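The table in the back bedroom

Posted 2026-03-31

I had every intention of writing about the garden this week, and then it rained and I sorted out the back bedroom instead. Well, I started on it. Those of you who have been reading for a while will know that the back bedroom is where I put things while I have a think about them, and some of those thinks have been going on for years.

The whole business began with the tablecloth. I bought it in October at the church fair, where Kathleen Ó Dubhghaill had the linen stall and was doing a roaring trade in tea towels. It was folded up very small at the bottom of a box and all I could see was a corner with a big blue flower on it. I do love a big flower. When I got it home and shook it out there were red ones too, with pink and white rings, and curly green leaves, and circles inside circles in turquoise and pink, and I thought it was the most cheerful thing I'd seen in months. My sister thought it was a bit much. She has a beige house and I'm very fond of her.

It's too busy for the kitchen, I'll grant her that. You put a plate down and lose track of it. So it went on the table in the back bedroom, the one beside the bed, and it has cheered up that plain wall no end. It has marks on it these days. I've had a go with soap, and with bicarb, and with a stain stick from Aerts that promised me the world, and they're faint now but they're still there. I've decided I can live with faint. With a pattern like that you have to go looking for them, and if a visitor goes looking for stains on my tablecloth I know where I stand with that visitor.

Anyway, the trouble with a nice big table in a spare room is that it fills up. I don't know how anyone stops it. You carry something in meaning to put it away properly, the phone rings, and that's where it lives. I made myself a cup of tea and sat on the end of the bed and looked at it all for a good long while before I touched anything (this counts as planning).

The jars were the first question. I keep jars. I come from a long line of women who kept jars, and when we cleared out Nan's laundry there were so many of them that my uncle had to make two trips with the trailer. I have cut down a lot. I bought a shelf unit from Kindden last year, 178 cm tall and a real pain to put together, purely so the jars would have a home, and they filled it, and now the overflow is creeping back out again. My new rule is that a jar has to have a job by the end of the month or it goes. I haven't told the jars.

Then there's cardboard, which I'm nearly as bad about. A good flat piece of cardboard is a useful thing. You can kneel on it, you can paint on it, you can put it under the pot plants. Valtteri Nieminen from over the back fence came by while I was in the middle of all this to return my loppers, and he said he'd take any pieces I could spare for his worm farm. He has almost 1000 worms, by his own estimate, and he speaks about them very tenderly. I gave him a decent stack and he went off happy in the drizzle.

I did get a fair bit done in the end. I filled two bags for the op shop and one for the recycling, and I found my good scissors, a Butico catalogue I'd been looking for since before Christmas, and a birthday card I'd bought for somebody whose birthday has well and truly gone. The bed got clean sheets. I wiped down the windowsill and did the skirting boards on my hands and knees, which I won't be repeating in a hurry.

By then it was after four and my back was telling me all about it, so the table had to wait its turn, and I had a slice of fruit loaf and watched the rain come down on the garden I wasn't writing about.
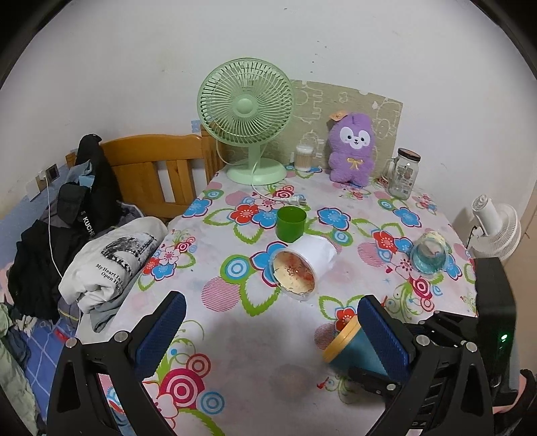
Summer is the other reason I'm so slow in that room, and I'm not making excuses, it's just a very hot little room once the sun comes round to that side of the house. It got to 36 one afternoon and I couldn't have sorted a sock drawer. The mint-green fan stays on the table for exactly that reason, and I'm not packing it away until I'm quite sure we've seen the last of the heat, even if its cord does wander all over my flowers. The purple rabbit with the yellow bow isn't going to the op shop either, so please don't ask, she's staying put. The cotton buds can go to the bathroom, and the paper cup with the saucy-looking leftovers in it can go straight in the bin. As for the tall jar with the brown lid, it has until the end of the month like all the others. I'll do the garden post next week if it dries out, and if anyone has a better idea than bicarb for a printed tablecloth, do leave me a comment.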